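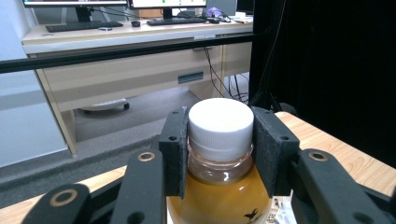
Tips for teaching by hand, from the Kima bench

Grip a bottle below the cap, at the neck. Squeeze the belly and the policy will learn to squeeze bellies, with great confidence.

Pick a speed and keep it. Shadi starts every shift like a surgeon and ends it like a man late for a bus, and the model averages the two.

Foam pads wear faster than you'd like. Swap both together, or your grasps will drift to one side and you'll blame the calibration for a week.

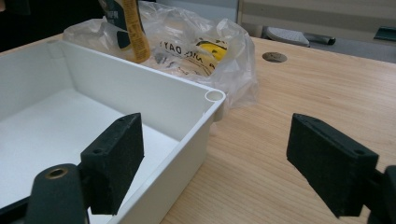
Come down over an open box with the fingers already apart. Opening them at the last second knocks the wall, and then you've taught that too.

Move the clutter between takes. We once recorded 576 demos with everything parked in the same spot and got a robot that could work only there.

Fumbled? Finish the motion, mark the take, go again. Colette keeps her fumbles in a separate folder, which is now the bigger folder.

Stop after 21 takes and shake out your wrist.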